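A clothing company that says it cleared its former finance chief of wrongdoing has declined, for the second time, to say who did the clearing.

Furngate, which runs uniform shops and a mail-order business from its base in Kargate, told staff in October that an outside review had found "no basis for further action" over payments to a consulting firm called Rernen. The statement ran to 115 words. It gave no author for the review, no start date and no list of people interviewed.

The payments came to light in a lawsuit filed by Sandamali Wickramasinghe, a former payroll manager, who says she was pushed out after asking what Rernen had been hired to do. Her filing includes 10 invoices, most of them for "general advice."

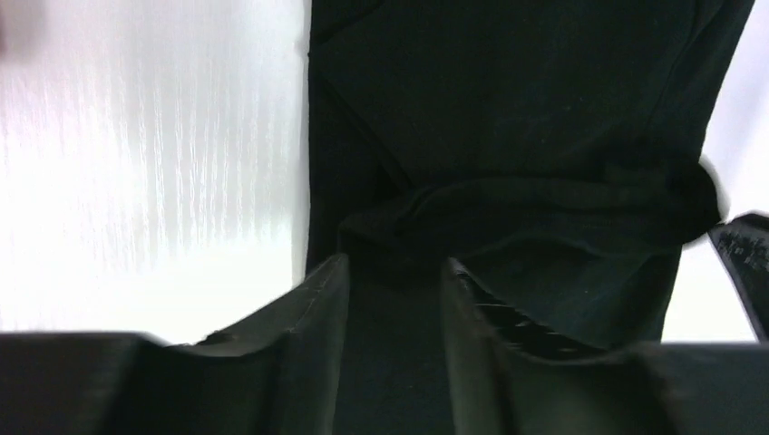 Furngate's lawyers want large parts of that filing sealed. They argue that it would expose trade secrets, a phrase that has been stretched a long way in this case. One of the pages they want closed is a supplier price sheet for plain dark work shirts, and it is hard to see what a rival would learn from it. Black cloth creases and picks up lint whoever sells it. The judge, who has already turned down one broader request, asked for a narrower version and has yet to rule on it.

Cletus Abernathy, the company's chairman, said the firm "takes every concern seriously" and had "acted properly at all times." Asked whether he had read the full review himself, he said he had been briefed on it. Asked by whom, he referred the question to a spokeswoman, who referred it back to the October statement.

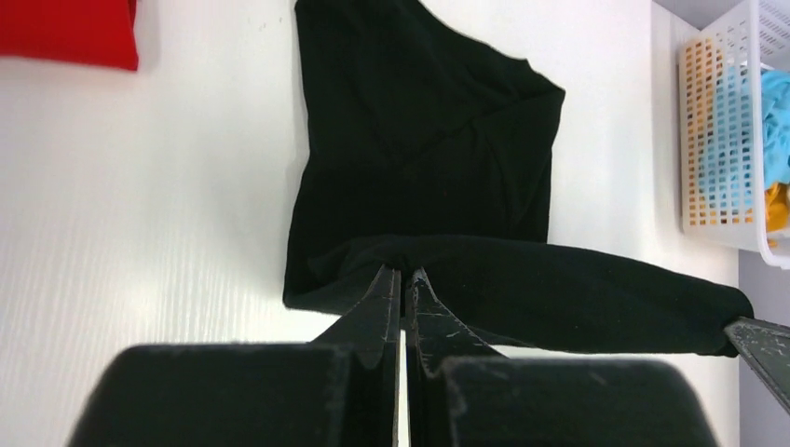

A black garment with one sleeve extended.

Wickramasinghe's lawyers say they have requested 3,071 pages of internal email and received 600, many with whole paragraphs blacked out. Furngate says the rest are privileged or have nothing to do with the claim. It has not said how many fall into each group.

The company also says Rernen did real work, including advice on a planned distribution center in Herath.

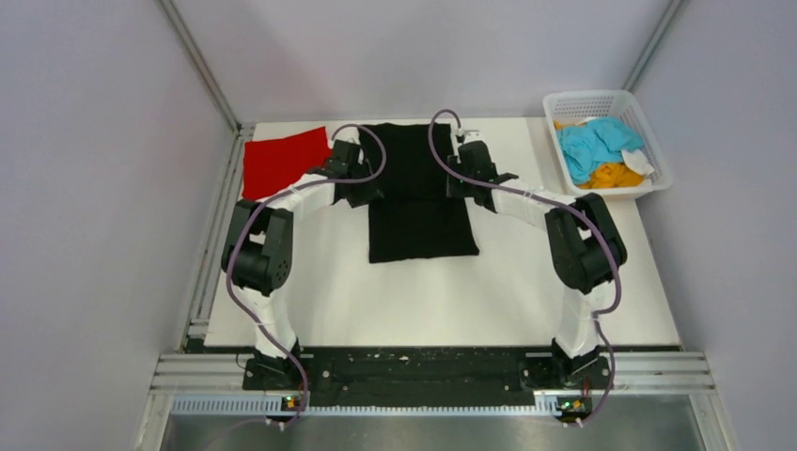
That center was announced with some fanfare and then dropped from the next annual report without a word. No planning application was filed with the town. If advice was given, it presumably exists on paper somewhere, and producing it would seem the quickest way to end the argument. Furngate says it will do so "at the appropriate stage."

A hearing on the sealing request is expected next month. Rernen did not return calls.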